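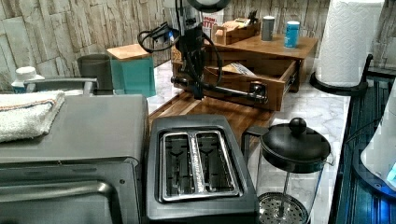 The arm at the counter organizer, gripper on the drawer handle.

Nidia Montoya has her coat on already when we sit down. She has a delivery at 3 and keeps looking at the door. So, quick.

She runs front-of-house services at Undstead, a serviced office building with 177 people on the badge list. Kitchens, mail, supplies, the stuff you only notice when it's missing. Since January part of that work goes to an arm, put in by a small outfit called Grullasov. Mostly fetching and putting away. Drawers, cups, the envelopes tenants leave to be picked up.

First question, the obvious one. Did anybody lose a job?

"No. Hours moved, though. I won't pretend they didn't." Two of her people used to start at six to get the kitchens set. Now one does. The other took the afternoon mail run, which she says he likes better, more or less. "He misses being done by two. He's told me that plenty of times."

What does the arm do badly?

Laughs. "How long have you got?" Drawers were the big one. A person opens a drawer with a hip, a knuckle, whatever's free. The arm has to get its tip on the handle and draw it out, and in the first weeks it pulled too hard and papers ended up at the back, or it let go early. Grullasov came out and changed the pull speed. Then changed it back. Then changed it agian.

"My team learned more about drawers than they ever wanted to."

She signed off on 500 practice pulls before anyone was allowed to rely on it. Who watched them? "We did. In shifts. That's work too, and it wasn't in the quote."

This is the part she wants written down. The quote, from a reseller called Plusus, covered the arm, the mounting and the training day. Nothing for her staff's time. She went back and asked for a line in the budget, got one, smaller than she wanted. Anyone buying one of these should ask for it before signing, she says. Twice she says it.

The counter itself changed. Or the habits around it did. Things have to go back where they came from. "Before, you'd shove the coffee press wherever. Somebody would find it. Now if you leave it in the wrong spot it's in the way of the arm and one of us gets a message." The messages were bad at first, 20 in one morning. They've turned most of them off.

Do people resent it? Long pause. Some do. One of the older hands, who set up that kitchen in the first place, felt she was being asked to tidy up for a machine. Montoya didn't argue. "She was right. So we wrote it into her job and her pay. Kitchen lead. She decides where things live, the arm gets told."

That took two months and a fight with the management company, Nwachukwu, which holds the staffing contract. She would rather not go into the fight.

And her own day? More screens. Less walking. She used to do a round of every kitchen before nine and talk to whoever was in there. That's how she heard about the leaks, the broken chairs, whose mother was sick. She let the round slide in the spring and then put it back in, on her own time at first, now on the schedule.

Would she buy a second one? "Ask me after the dishwasher thing." What dishwasher thing? She's standing up. They want it to unload. Glasses too. She has said plates only, for now, and they're talking about it.

Phone buzzes. The delivery is early, and its at the wrong entrance.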